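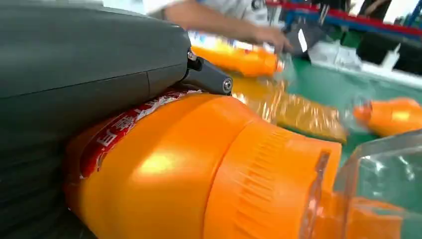

# Bottle sorting with an arm on the table: what changed for your crew?

**Posted in: Floor Talk > Automation**

---

**tealbench**

We're four months in with a gripper arm on the bottle sorting table at Otside and I have been dying to talk to other people doing this! We handle mixed bottles, clear ones, orange ones, all sorts of labels in different languages, and until August every single one went through somebody's hands.

Now the arm works one side of the table and a person works the other. I was sure I'd hate it. I don't! My wrists feel better than they have in years and I go home with energy left over. I've also learned to fix bad grips from the touchscreen, and I never thought I'd be the one doing that.

So what changed for you? Not the output numbers, I mean your actual day.

---

**ribbedcap**

Biggest change for me was talking. Before, we had 11 people on the line and you'd chat all shift. Now we're spread out and the person closest to me is two tables down. I like the arm fine, I miss the gossip.

---

**tealbench**

> I miss the gossip

Oh, that's a good one, I hadn't thought of it. We still have a person across from the arm at every table, so there's a bit of noise and company left.

---

**nightshift_304**

Can I be the grump? You say your wrists feel better. Great. Ours feel worse. The arm takes the easy bottles and leaves us the crushed ones, the slippery ones and anything lying under something else. Same hours, harder bottles. We brought it up in December and got told to "let the system settle."

---

**ribbedcap**

Ha, yes, the leftovers problem. We had that at Gurnine for the first few weeks.

---

**tealbench**

@nightshift_304 that would drive me nuts. Who decides what the arm skips at your place? On ours there's a setting for how long it keeps trying before it gives up on a bottle. It was set super short at the start. We asked for longer and it began taking a lot more of the awkward ones, the ones on their side with the cap jammed up against the next bottle. Slower per bottle, but way kinder to the humans.

---

**nightshift_304**

No idea who decides. I didn't know that was a setting. Nobody on nights has a login.

---

**Kołodziej_fan**

Get a login. Seriously, that's the whole fight. I work on the Kołodziej line and days had access while nights didn't, so every change suited days. Once we got ours we swapped jobs every 4 hours too, table then screen, and I love it.

---

**nightshift_304**

And did anybody's pay go up for running the screen?

---

**Kołodziej_fan**

Yes, but we had to ask twice. It's a small bump.

---

**andon_cord**

I don't agree that the retry time fixes it. Longer tries mean the arm is sitting in your reach space longer, and I end up leaning around it. I'd take the hard bottles over the leaning. Might depend how wide your table is.

---

**tealbench**

Fair! Ours is pretty wide and I'm tall, so I may just be lucky there. Could you swap sides, or put the arm at the end?

---

**andon_cord**

It's bolted down, so no. Raising the platform is on the list for spring.

---

**nightshift_304**

OK, I asked my lead about the login tonight. She's bringing it up Friday. Will report back.

---

**tealbench**

Yes!! Please do. And ask her about the retry time while you're at it.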